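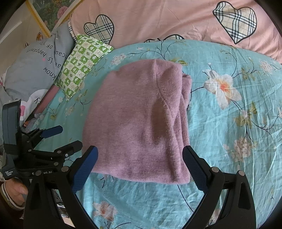 A folded knit sweater on a turquoise sheet.

Learn to mend one thing this winter

I own a sweater with 14 visible repairs, and it is the best thing in my closet. The elbows are mustard, the left cuff is green, and there's a little row of gray stitches near the collar where a moth had lunch. People at the bus stop ask me where I bought it!

I'm convinced that darning should be as ordinary as frying an egg. You need a blunt needle, some wool and a smooth round thing to stretch the hole over (I use a light bulb, my neighbor swears by an orange). The first patch takes an evening and looks like a waffle that lost a fight. The second one takes half as long, and by the fourth you're hunting through your drawers for more holes.

The usual complaint is that it makes no sense when a new sweater costs 40 dollars. Fine, if money is all you're adding up. But I had worn mine long enough for it to fit me exactly, and nothing on a rack does that. Besides, plenty of us spend whole evenings on things that leave us with far less than a working elbow.

Our library in Putovlow started a mending table last fall, Tuesday nights, bring your own scissors. I expected four people and a plate of cookies. The last time I went there were 37 of us, teenagers with ripped jeans next to a man fixing a tent, and we ran out of chairs. The yarn shop on Grotano Street now keeps a basket of leftover wool by the door, priced by the handful, and I have never once walked past it without buying some.

I would love to see this in schools again, for everybody, an hour a week with needles and bad first tries. Kids like it. My own has sewn a pocket onto a pillowcase for reasons she won't discuss.

So pick the sock, the mitten, the sweater you've been meaning to throw out. Thread the needle under a good lamp, and use a color that shows.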